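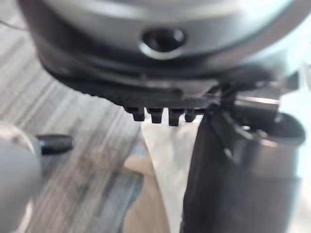
Gym check before volleyball home match, Dornell hall
2025-04-09 – C. Ruppert

Net height – OK
Post padding – left one torn again, taped. Was on the list in February allready
Floor – dusty behind service line, mop before warmup
Ref stand – wobbles, bolt tightened, recheck 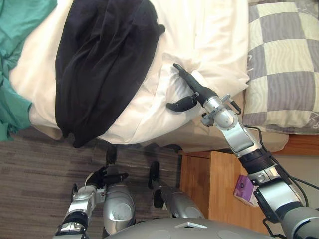 Bleachers – 126 seats OK, row 2 closed, loose plank
Exits – clear
First aid box – ice packs low, ask Edeltraud Thiele
Balls – 18, all pumped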